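Call for participants: desktop computer dismantling and parts recovery

Applications are invited for places on the spring course at the Brivudgate workshop. The course is for adults who wish to learn how office computers are opened, stripped and sorted for reuse. No previous experience is required.

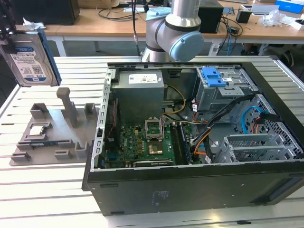 Participants attend one session a week from January, 3 hours each. Work is carried out at the bench, with the computer laid on its side and the parts taken out in a set order — memory, processor, drives, then the power supply. Each participant keeps a written record of the parts removed. The workshop received 2,000 retired desktops last year, and 600 were returned to use.

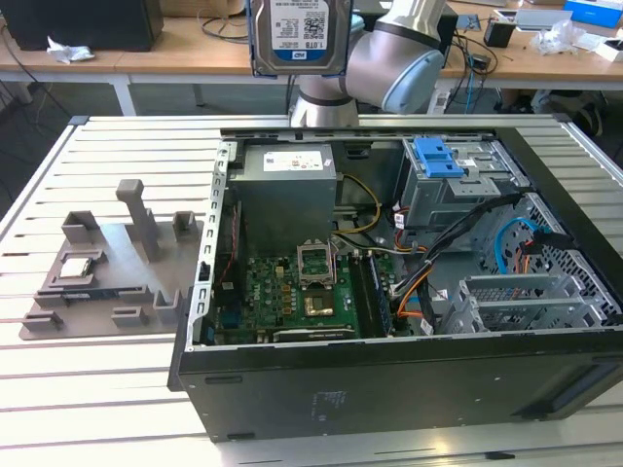
Barkura Centre for Repair and Reuse — Hardware Recovery Section

There are 50 places. Priority will be given to residents of Brivudgate and Starosow who are not in full-time work or study.

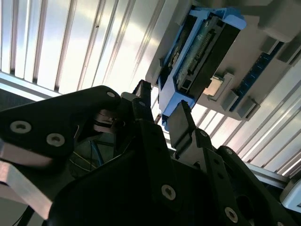

How to apply

Please complete the form held at the Barkura front desk, or request a copy by post. The course is free of charge, and travel costs may be claimed.

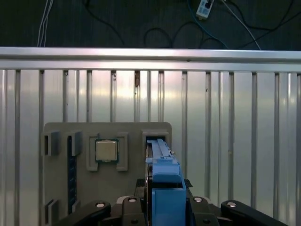 Applicants should be able to handle small parts with care and follow written instructions. Loose parts are never to be stacked on the bench. A grey board with a slot for a memory module and a square holder for the processor keeps such items apart, and participants will be expected to use it. Those who complete the course may be considered for paid work at the Didenko store.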